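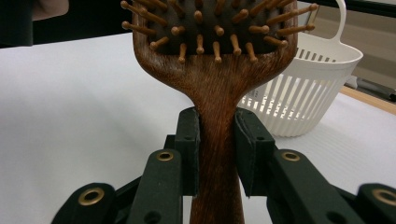
Handout 5: Paddle brushes and what the seller says about them

Reading time: 2 minutes

Start with the claims. The Skorora catalog gives its wooden paddle brush 200 words, and most of them are "natural." The word tells you what the thing is made of, if that. It says nothing about what the brush does to hair. Read the copy again with "natural" crossed out and see how much is left.

Things you can check yourself in a store:
- Pins. Wooden pegs with rounded ball tips, set in a cushioned pad. Run a thumb over the tips. If one scratches you, it will scratch a scalp.
- Pad. It curves, so the pins fan out, and the ones at the sides point nearly sideways. Sellers call this "scalp mapping." I call it a curved pad.
- Handle. Look for visible grain and feel for rough spots where the neck widens into the head.

Things you can't check: "balances oils," "wakes up the roots," "cuts breakage in half." Mosoti printed that last one on a leaflet with a sample of 758 users and no comparison group. Half of what? Bring an answer to the next session.

Storage is the other half of the topic, and the advice there is no better. Bruvusex says a brush must be kept in a ventilated basket. A small plastic basket with lattice sides and an arched handle will hold a brush, and air can get in. So will a shelf. I have yet to see a test comparing the two.

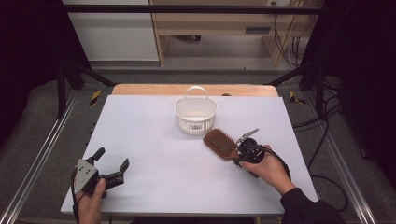
For next time

1. Find one printed claim about a hairbrush and mark each word you could test.
2. Write down what you would measure, and against what.
3. Read the Trindoten care sheet. Skip the part on "energy."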